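刚从市政厅前面回来，鞋都没脱，趁还记得先发几条。可能会很长，不想看的朋友先把这串静音哈。

起因没跟的人补一下：Takholm 要把夜班公交砍掉，21路和12路的末班都提前到晚上九点。公告四月贴出来的，贴在站牌背面，A4纸，字小得要命，我坐了两个星期才看见，还是等车无聊绕着站牌转圈的时候看见的。

21路是什么概念呢，就是从河东那片老小区一直开到医院和 Lanon 冷库的那条线。坐晚班车的全是护工、保洁、冷库分拣的，还有我这种餐馆打烊才下班的。九点末班，我十点四十下班，你让我飞回去吗？

市里的说法是“夜间客流不足，资源优化”。好，资源优化。我查了他们自己挂在网上的附件，客流统计取的是一月和二月，那两个月河东桥在修，21路绕行，有一半的站根本不停！车不停，当然没人上车啊大哥们。

这个事我之前发过一条，底下有人说我阴谋论。我没说谁故意的，我就说这个数字不能拿来用，换个月份重新数一遍，数完真没人坐，我闭嘴。

所以今天的集会诉求其实特别朴素，一共就两条：一，暂停执行，重新统计；二，开一次晚上的听证会。上回那个听证会安排在下午两点，上晚班的人下午两点在补觉，上白班的人下午两点在上班，最后去的基本是退休的叔叔阿姨，他们人很好，也替我们说话了，但他们不坐夜车呀。

联名签到今天出门前是556个名字，全是纸质的，一张一张签的。市里规定满2000个才必须上议程，还差得远，我知道。但是这556个是在站台上一个一个聊来的，有的人签完还要拉着你讲二十分钟他家那边的路灯，我都听了，路灯也该修。

说说今天现场。下午四点半开始集合，我到的时候人已经站到喷泉那边去了，比我想的多太多，我在路上还跟朋友说能来一个足球队我就满意。结果冷库那边下早班的直接整队走过来，工服都没换，广场上一阵鼓掌，我当场鼻子就酸了，很丢人。

标语里我最喜欢的一块写的是“末班车走了，我妈还没下班”，举牌子的是个初中生。还有一块写“九点以后我们也是市民”，字是歪的，红笔写到后面没水了换成蓝笔，反而特别好看。

也有来唱反调的，得公平地讲一下。广场对面站了一小撮人，主要是 Balaskas 街那边的住户，他们的意见是夜班车太吵，半夜压减速带哐哐响。我过去跟一位大姐聊了几句，她说她不是反对有车，她是反对车从她窗户底下过。我说那换条街走行不行，她说行啊，她提过，没人理她。

你看，这就很气人。明明改个路线就能解决的事，非要弄成坐车的跟睡觉的吵架。大姐最后没签名，但是给了我一颗薄荷糖，我收下了。

发言环节。话筒一开始不太灵，前面两位基本靠吼。第三位是 Itsuki Tamura，在医院做夜班护工，平时话特别少的一个人，我跟他同一班车坐了快两年，说过的话加起来可能没今天多。

他就拿了张纸念，念得很慢。大意是说，九点以后没车，他有三个选择：打车，一趟的车费顶他两个小时工资；骑车，冬天河堤那段没灯；或者辞职。然后他停了一下，说“医院晚上也是要有人的”。念完把纸叠好揣兜里就下去了，底下静了好几秒才有人开始拍手。

我后面本来也要讲，稿子写了满满一页，听完他那段我觉得我那页全是废话，上去就把两条诉求念了一遍，提醒大家签名表要写地址，没写地址的不算数，然后下来了。我妈看直播说我像超市广播。谢谢妈。

市里出来接材料的是办公室的一位工作人员，不是议员。态度挺客气，收了复印件，给了回执，问什么时候答复，说“会按流程”。追问流程是几天，说要回去问。我让她把“要回去问”也写在回执上，她愣了一下，真给写了，这个我要表扬。

议员里只有一位下楼，站在台阶上听了半截，记者一过去他就说还有会。行吧，起码他听到 Itsuki 那段了，我看着他听的。

顺便吐槽一下本地新闻，晚上六点那条我刚看完回放，三十秒，标题是“市民抗议公交涨价”。没有涨价！谁说涨价了！我们是要车！我已经给他们打电话了，接线的小哥说会更正，等着看。 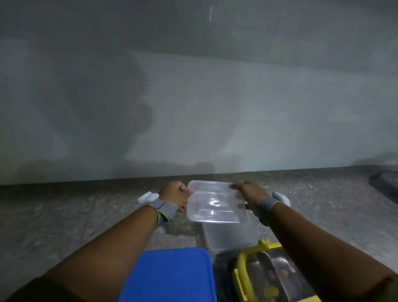
双手拿着透明塑料盖，下面是水泥台沿，后面一大面灰墙

再说运营那边。21路是外包给 Tronden 跑的，很多人问是不是公司想砍。我问了两个司机（不说是谁，别来问我），他们也是看公告才知道的，晚班没了，晚班补贴也就没了，他们比我们还急。所以拜托大家上车别冲司机发火，他们今天有人下了班过来站在后排，没穿制服，我认出来了，没打招呼，就互相点了个头。

有人私信问为什么不干脆网上联名，快。因为市里只认手写的，要本市地址，要本人签。我也觉得很上个世纪，可规矩就是这么定的，先按规矩来，别到时候人家拿格式给我们退回来，那真的会气到住院，而且住院了晚上还没车回家。

要签名的朋友，接下来几天晚上九点半以后，21路医院站和冷库站都有人拿着表，问一声就行。白天来不了的就晚上来，我们本来就是晚上的人嘛。笔自己带一支最好，今天丢了好多笔，我不是在怪谁，但是那支绿色的是我的，请还给我。

住 Balaskas 街的朋友也欢迎来，真的。我回来的路上跟几个人商量了，想在诉求后面附一份改道的建议，从河堤路绕过去，不经过居民楼窗口，好像多不了几分钟。有懂线路规划的朋友麻烦看一眼，我画的那个图我自己都不太看得懂。

还有人问会不会再来一次集会。先等答复吧，月底之前没有书面的回音，我们就再去，时间改到晚上九点零五分，正好是他们说的末班车开走以后。到时候怎么回家是个问题，拼车表已经有人在做了，会开车的先举个手。

评论里说“不坐公交就没感觉”的那位，我没生气，我以前有车的时候也没感觉。后来车坏了没修，坐了三个月夜班车，才知道十一点的车上有多少人靠着窗户睡觉，司机到站会特意喊一嗓子“冷库到了啊”，怕人坐过站。

好了我要去洗澡了，嗓子已经哑了。明天还上班，坐21路去，坐21路回，趁现在还有。签名数更新我会接在这串后面，找不到的翻我主页。

补一条：刚收到消息，新闻标题改了，改成“市民抗议公交调整”。行，起码不涨价了。

再补一条：绿色的笔找到了，在我自己包里，对不起大家。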